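Cuaderno de taller, proyecto Gesura
22 de enero de 2018

Preparación de la jornada de puertas abiertas y visita previa de la gente de Lepik.

Llegaron antes de la hora y hubo que arrancar sin repetir la calibración de la muñeca. Usamos la del viernes. En los agarres de ensayo no se notó, pero queda pendiente antes de abrir al público.

Orden seguido en la demostración: explicación corta con el brazo parado, recogida de objetos blandos, recogida de objetos rígidos y turno de preguntas. La explicación se alargó demasiado. Con escolares habrá que dejarla en 10 minutos como máximo y pasar cuanto antes a mover cosas.

Software: versión 99 del planificador, la misma de octubre. La nueva de Drasto sigue dando avisos al cerrar la pinza y no la toco hasta que pase la jornada. Registro guardado como sesión 277.

Objetos: se trabaja con lo que hay en las estanterías de alambre negro. Calzado, juguetes, el peluche amarillo y blanco, la bolsa beige de puntitos negros. El peluche es el que más gusta a las visitas y también el que peor se deja estimar, por la forma. Con la bolsa hay que decidir si se coge por el asa o por el cuerpo; hoy, por el asa.
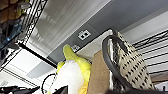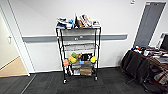
En el turno de preguntas, una persona de Lepik comentó que para el público general le parecía mejor empezar por un fallo y explicarlo que enseñar veinte agarres buenos seguidos. Según dijo, en sus jornadas la gente se aburre al tercer acierto y empieza a mirar el teléfono. También preguntó si pensábamos dejar que los visitantes eligieran el objeto. Le contesté que sí, pero siempre de una lista cerrada, y le pareció razonable.

Lo del fallo lo veo bien. Se puede preparar con un objeto mal colocado, a velocidad reducida y con la fuerza limitada. Hay que escribir antes el guion, porque improvisado queda confuso.

Otra observación suya: desde atrás no se ve la pinza. Propone sacar la señal de la cámara de muñeca a una pantalla grande. Tenemos cable, falta probar el retardo.

Incidencias: una parada de seguridad en la segunda tanda, por velocidad excesiva en el giro de muñeca. Rearme normal. El contador de ciclos de la pinza pasó de 4.000, así que toca revisar las almohadillas de los dedos.

Pendiente:
Calibrar la muñeca.
Revisar almohadillas y anotar el desgaste.
Cerrar la lista de objetos y mandarla a Lepik.
Probar la pantalla con la señal de la cámara.
Escribir el guion del fallo, una página.
Preguntar a Drasto por los avisos de cierre.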